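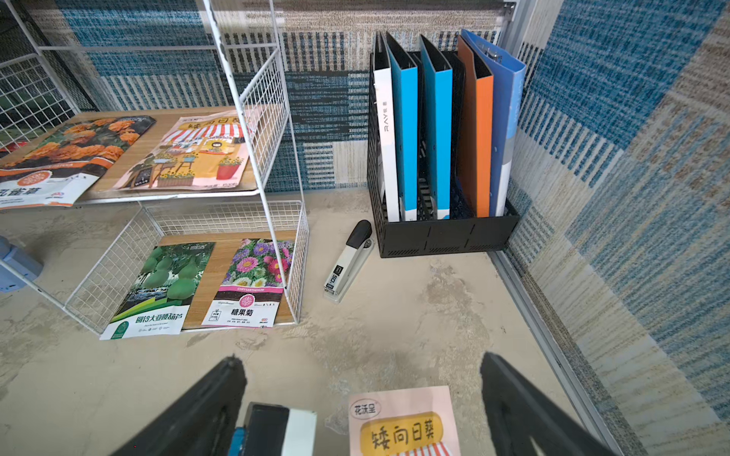 Workshop Notebook > Teaching Labs

February, started 7:40 am

Placement bench test for the evening electrical students, second go. Last term's version was too long and graded three different ways depending on who had the clipboard. Want one sheet, one bench setup, same scoring at Pinau and at the Bianchini building.

Setup this morning:
- plywood board, single outlet, single switch, one lamp holder, all low voltage from the bench supply
- wire pre-cut, two colors plus bare
- strippers, screwdrivers, meter. NO side cutters left out this time
- task card, one side only, big type

Ran through it myself with the card and a timer. 14-2 cable is too stiff for the small boxes, swapped to stranded. Card says "connect the common" before it tells you which screw is common. Fix. Step four and step five should trade places.

Target is 50 minutes per student including the sit-down talk. Bench part went faster than I expected, the talk is what runs over. Idea: put the talk first, while the bench gets reset for them. Needs a second person on test nights, ask.

Scoring. Old sheet had a total out of 100 and everybody argued over the middle. New one is just ready / ready with help / take the intro module. Three boxes and a line for comments. If the comment line is blank the sheet comes back to whoever filled it in.

Numbers from the office: 175 applicants for the fall evening group so far. They think it could hit 400 across both sites if the tuition waiver goes thru. Cannot bench test that many with the benches we have. Options:
- written screener online, bench only for people who ask for advanced standing
- test on Pinau open house night, all benches at once
- push the whole thing to the first week of class and let people move sections after

Leaning to the first. Dean's office likes the third, costs nothing on paper but wrecks week one for the instructors.

Uvum (booking system) still won't let an applicant pick a slot without a student ID. They don't have an ID until they're placed. Round and round. Ticket open, no answer yet. For now paper sign up sheet at the front desk, and somebody types it in after.

11:15. Ovetti kits came, one box short. Meter leads are the shrouded kind, good. Terminal blocks are the wrong pitch, same as the last order. Sent the packing slip to purchasing w/ a note. Don't open the rest of the blocks, they won't take them back opened.

Safety sheet has to go out in Spanish and Vietnamese too, print shop wants the files early. Check the lockout wording with whoever did the HVAC version so they match.

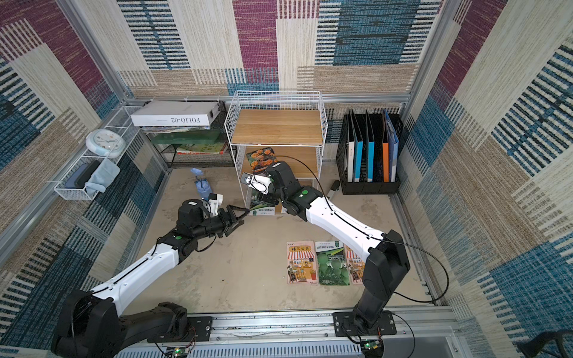
Left to do

Rewrite card, steps four and five. Recieve missing Ovetti box and label shelf.

Dry run at Bianchini with 2 of last term's students if they'll come in. Pay them in parking vouchers? Ask the front office whether that's allowed.

Grading session for the evening instructors. Same finished board, everyone scores it alone, then compare sheets.

Bench 3 supply trips when the lamp holder shorts, the others just fold back. Red tag on it till somebody looks inside.

Call Uvum again after lunch.

Shares: 2 | Comments: 0

This site uses cookies to keep you signed in and remember your settings. Accept | Manage preferences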